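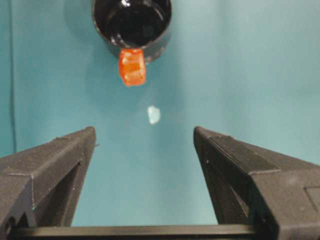 Fatusby publishes results of gripper finger comparison for small translucent parts

Wrist-camera trials cover three finger sets, two controllers and a cup-pour task

KIDTON, October. Fatusby, a maker of end-of-arm tooling for light assembly and food handling, today released the results of a bench comparison of parallel gripper fingers used with small translucent parts. The tests were run at the company's Kidton lab on an arm supplied by Grendener. The full data set and the test procedure are available on request.

Translucent parts are a known problem for wrist-mounted cameras. Edges wash out, reflections move with the arm, and a part that is easy to find against one background may be missed against another. The comparison was set up to measure how much of the resulting error can be recovered by finger shape and how much has to be handled in the controller.

Test setup

Each run used a parallel gripper with two opposed fingers on a horizontal rail and a small camera at the wrist looking out past the fingertips. The working background was a plain teal sheet. Parts were presented in two ways: resting on a flat surface, and at the mouth of a black cup tilted toward the gripper. The parts were orange translucent cubes with rounded edges and pale, irregular translucent pieces of a smaller size.

The cup was chosen as the harder of the two presentations. Its inside is glossy and throws small highlights close to the rim, in the same part of the view where the controller must find the edge of the cube. The pale pieces have no flat faces and give the camera much less color contrast than the cubes.

Three finger sets were compared:

Set A: flat, squared-off tips, dark gray, with beveled outer edges and an open recess in the body of the finger.
Set B: the same body with a soft pad bonded to the inner face.
Set C: narrow tips with a shallow V groove.

All sets were printed in-house and used as printed, with no sanding or coating. Each was run with the standard Grendener motion controller and again with the Başaran vision controller, which takes its position updates directly from the wrist camera.

A total of 1332 grasp attempts were logged. An attempt was scored as good if the part was held clear of the surface or cup for 10 seconds without slipping or visible damage. Attempts in which the part left the cup before the fingers closed were logged separately as early release and scored as failures.

Results

On the flat surface, all three sets held the orange cubes in more than 90 percent of attempts with either controller. Differences between the sets were within the spread from run to run, and Fatusby does not rank them for this task.

Results at the cup were more widely spread. Set A gave the fewest missed cubes. Its wide tips leave the center of the camera view open when the gripper is at full stroke, and the controller kept track of the cube closer to the point of contact. Set B held cubes well once closed, but the pads reduced the opening and caused more contact with the rim. Set C was the only set that marked the cubes, at the edges of the groove.

The pale pieces were the weak point for every combination. The standard controller lost them often enough that Fatusby does not recommend it for this class of part. The Başaran controller did better, although its results fell when the lighting across the backdrop was uneven. Early release was more common with pale pieces than with cubes and was not affected by the choice of fingers.

Wear was checked after every block of runs. Set A collected dust and light scratches on its outer faces, with no measurable change at the tips. The pads on Set B were replaced once.

Changes to the product line

Set A will go into the catalog with one change: the body recess will be made deeper to reduce weight. Set B stays available for flat-surface work. Set C will not be offered for soft parts.

Fatusby will also supply a mounting plate that moves the wrist camera slightly farther back from the fingertips. In the current position the finger bodies fill much of the lower part of the view, and this area has to be masked in software.

A second round of tests is planned with the same arm and camera. It will use a matte cup interior and a second backdrop color, and will add closing speed as a variable. The planned size is about 2000 attempts.

Availability

Set A fingers can be ordered now for the current Fatusby parallel gripper. The camera plate will ship with new grippers and can be fitted to existing units with the screws already in place. Print files for Sets B and C are included with the test data.

About Fatusby

Fatusby designs and builds gripper fingers, adapter plates and camera mounts for light robot arms. Its lab and workshop are in Kidton.

Requests for the data set should be sent to the Fatusby applications desk.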